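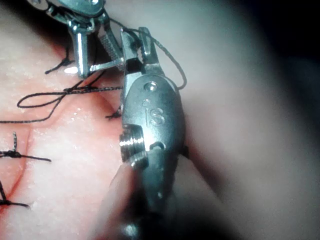 Fil noir sur tissu rose : trois nœuds serrés, deux brins en travers de la surface, un brin fin au niveau des mors.

Cahier d'atelier, banc de suture, site de Clitville
11 novembre 2024

Objet : points séparés au fil noir, tenue des nœuds et régularité de l'espacement. Suite de la série commencée en mars, interrompue faute de fil du même lot.

Matériel
Fil Illel tressé noir, lot 366. Reste deux pochettes ouvertes et une boîte entière dans l'armoire du fond. Le lot 228 est mis de côté, voir plus bas.
Pièces de tissu livrées par Jirkesthorpe, sorties de la chambre froide la veille au soir, rincées au sérum, posées sur le support en liège. Épaisseur irrégulière d'une pièce à l'autre, plus marquée que sur la livraison précédente. À signaler au fournisseur.
Compresses, pulvérisateur de sérum, réglet, pied à coulisse, peson.
Protocole de nouage : fiche Araújo, deuxième version. La première reste dans le classeur, mais elle ne doit plus servir (la longueur du brin court y est fausse).

Préparation
Pièce fixée par quatre épingles, sans tension dans le sens de la longueur, tension légère dans l'autre. Si on tend dans les deux sens, les bords de l'incision s'écartent et on rattrape l'écart en serrant, ce qui fausse la lecture du nœud.
Incision au bistouri, droite, pleine épaisseur de la couche superficielle. Pulvérisation à chaque changement de point. Intervalle maximal sans humidification : 60 secondes. Au-delà, la surface colle au fil et le brin ne glisse plus de la même façon. J'avais noté l'inverse en mars ; relecture faite, c'était une erreur de colonne.
Fil coupé avant chaque point. Pas de reprise d'un brin déjà noué, même s'il reste de la longueur.

Déroulement
Début par une pièce d'essai, non comptée, pour retrouver la main. Premier nœud trop bas, posé dans le trait d'incision et non à côté. Défait et refait. Le tissu marque au deuxième passage d'aiguille au même endroit, donc à éviter sur les pièces de mesure : en cas de reprise, se décaler.

Ensuite, points séparés, nœud plat double, demi-clé de sécurité. L'ordre de la fiche Araújo est conservé :
passage de l'aiguille, traction jusqu'à la longueur de brin court prévue
première boucle double, serrage à plat, dans l'axe perpendiculaire à l'incision
deuxième boucle en sens inverse, serrage sans soulever
demi-clé, coupe

L'étape délicate est la deuxième. Quand on tire vers le haut, la boucle double se met en torsade et bloque trop tôt. Le nœud paraît correct vu de dessus, mais la sonde passe dessous. Tirer à l'horizontale, les deux brins à la même vitesse. Si le brin long part en premier, le nœud bascule du côté du brin court et finit en nœud coulant.

Les brins longs laissés en travers de la surface gênent pour le point suivant. Deux accrochages dans la séance. Essayé de les rabattre du côté opposé avec une compresse humide : ils tiennent en place tant que la compresse est mouillée. Méthode gardée, à ajouter à la fiche.

Contraste : le fil noir se repère bien sur le rose, y compris en brin fin isolé. Avec le fil violet utilisé en mars, on perdait le brin dès que la surface brillait sous la lampe. Plus aucune raison de revenir au violet pour les pièces de démonstration. Les reflets du métal restent gênants quand la lampe est à la verticale. Lampe reculée et inclinée en cours de séance, mieux.

Contrôles
Espacement entre points mesuré au réglet, de centre à centre. Consigne de la fiche respectée sur la première moitié de l'incision, dérive vers le serré ensuite. Cause probable : on se cale sur le nœud précédent et non sur le repère. Marquer les entrées au feutre chirurgical avant de commencer, des deux côtés.
Tenue au peson : traction lente sur une berge, l'autre fixée. Sur les pièces de mesure, 3 points ont glissé avant la valeur cible, tous en fin de série. Aucun fil rompu. Déchirure du tissu à un point d'entrée placé trop près du bord, point exclu du relevé.
Après traction, nœuds inspectés à la loupe. Ceux qui ont glissé montrent la même chose, deuxième boucle dans le même sens que la première. Faute de nouage, fil hors de cause.

Lot 228
Une longueur testée à part, à la fin. Fil plus raide au sortir de la pochette, mémoire de pliage nette, les spires se reforment quand on relâche. Après trempage dans le sérum, comportement plus proche du 366 mais encore différent au serrage de la première boucle. Ne pas mélanger les deux lots dans une même série. Étiquette rouge collée sur la boîte. Je ne sais pas si la différence vient du stockage ou de la fabrication ; la boîte était rangée au-dessus du radiateur jusqu'au printemps.

Divers
Le support en liège se désagrège sur le côté gauche, les épingles ne tiennent plus. Le retourner pour la prochaine fois et en commander un autre.
Le peson revient mal à zéro après une forte traction. Vérifié avec la masse étalon avant et après la série : écart dans la tolérance, mais à surveiller.
Chutes de fil dans la boîte à piquants avec les aiguilles. Retrouvé encore des bouts sous le plateau au rangement. Passer l'aimant ne sert à rien pour le fil, prendre du ruban adhésif.
Pièces de tissu jetées en filière habituelle, sac fermé, registre rempli.

À faire
Refaire la fin de série avec marquage préalable des points d'entrée, même lot, même épaisseur de tissu si possible.
Trier les pièces Jirkesthorpe au pied à coulisse dès réception et noter l'épaisseur sur le sachet.
Corriger la fiche Araújo : sens de la deuxième boucle en gras, compresse humide sur les brins longs, position de la lampe.
Retirer la première version du classeur.
Comparer avec le surjet, une seule pièce pour commencer. Le relevé actuel n'a pas de colonne pour la tension du brin continu, en prévoir une.
Demander à Clitville magasin s'il reste du 366 dans l'autre bâtiment. Avec ce qui est dans l'armoire, on termine la série des points séparés, pas celle du surjet.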